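Kitchen Sink Notes — drying dishes in a small kitchen

Quick one this month, July is nuts here and I have beans on the stove. A bunch of you wrote in after the pantry moth page asking about drying dishes. Cloudy glasses, smelly racks, puddles on the counter. So, everything I know, in no order.

Hot rinse

Last rinse as hot as your hands will take. Hot dishes dry themselves, cold ones sit there and drip till bedtime. If you wash in a tub, change the rinse water halfway. Gray rinse water = gray film on everything. Gloves help if you're a wimp about heat like me.

Cloudy glasses

Two kinds of cloudy. One is hard water scale and comes off. The other is etching and does not, ever, sorry. Test: rub a little white vinegar on one spot with your finger, wait a minute, rinse. Spot clear? Scale. Soak the whole glass in half vinegar half warm water, 20 minutes, rinse, dry with a lint free cloth. Spot still cloudy? Use it for toothbrushes.

We had terrible water in Riramville. Kettle looked like a cave. Here in Tascombe it's softer and I only do the vinegar thing when company is coming.

Towels

Wash them hot. No fabric softener, it coats the cotton and then they just push water around. If yours are already ruined, run them through twice with no soap and a cup of vinegar in the first load. Mine came back after that, mostly.

Flour sack towels for glass. Terry for pots. Old t-shirts for the floor. A towel that smells when it's damp still smells when it's dry, you just can't tell yet — into the wash with it.

Keep one towel for hands and one for dishes. I hang the hand one on the oven door and the dish one on a hook by the window. My family has never once respected this system.

The rack itself

When did you last wash it? Pink slime in the corners is bacteria, black is mold. Once a week, take everything off, hot soapy water, old toothbrush along every joint where the wires cross. That's where the gunk lives. Rust spots get baking soda paste, leave it on while you do something else, scrub, dry it right away with a towel. Do not leave a rusty rack to air dry, you know why.

Coated racks: once the coating chips at the tips the rust gets in underneath. You can buy little vinyl caps for the ends. They work for a while. I got about a year out of mine and then gave up and bought another rack.

Tray underneath gets dumped every night. Every night! Prop it on its edge in the sink. Mine was a Leone, from a shop that's gone now, with a spout on the short side, which was the wrong side for our sink, so I shoved a folded washcloth under the back end and it drained fine for years.

Loading order

Big stuff last. Everybody puts the stock pot in first cause it's the biggest pain and then there's no room and you end up balancing bowls on it. Plates first, in the back, all facing the same way, skip a slot between the deep ones. Then bowls, then cups, then pots on a towel on the counter and not in the rack at all.

Cups are where most people go wrong. Dead upright and they fill with drips from the stuff above, flat upside down on a tray and the steam is trapped, so you get that stale smell when you drink from it the next day. Tip them. A slant like the one on this pale blue-white cup over the wires, lower end toward the rack, is about what you want as it goes in. Then lean it on something so it stays that way. Tall narrow ones need it more than wide mugs do.

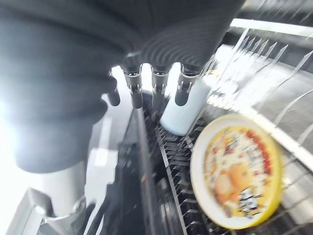 Travel mugs and bottles, take the lid apart. All of it, the rubber ring too. Hook it out with the handle end of a teaspoon, not a knife, I have cut two rings and one thumb. Dry the ring flat on a towel. Don't put the lid back on until tomorow.

Knives and wood

Never in the rack. Wash, wipe, put away. Wood spoons stand in a jar handle down so the wet end gets air. Cutting boards on their edge, and not leaning on the wall or you get a stripe on the paint. Ask me about my stripe.

Forks and such

Handles down for forks and spoons so they don't nest in a puddle. Dump the water out of the bottom of the holder when you do the tray. If the holder has no holes, well, get one with holes. Mine is a Sulel, cost 11 dollars, the bottom lifts out and that's the only feature I care about.

No room at all?

Aileen Tolentino wrote in to say she rolls up a thick bath towel, lays it along the back of the counter and leans her plates on it in a row. Tried it. Works fine for four plates, with six they start to slide. Put something heavy at the end, a can of tomatos is good.

An oven rack over one side of the sink also does it, if your sink is narrow enough. Measure first. Take it out of a COLD oven, please.

Last thing

Sponges. Wring it, stand it on its short end. If it smells, it's done, don't microwave it, don't boil it, just toss it or demote it to the bathtub.

Got to run, the beans are doing something. Next month is freezer frost, send me your questions before then — and if anybody knows how to get candle wax out of a colander I am all ears.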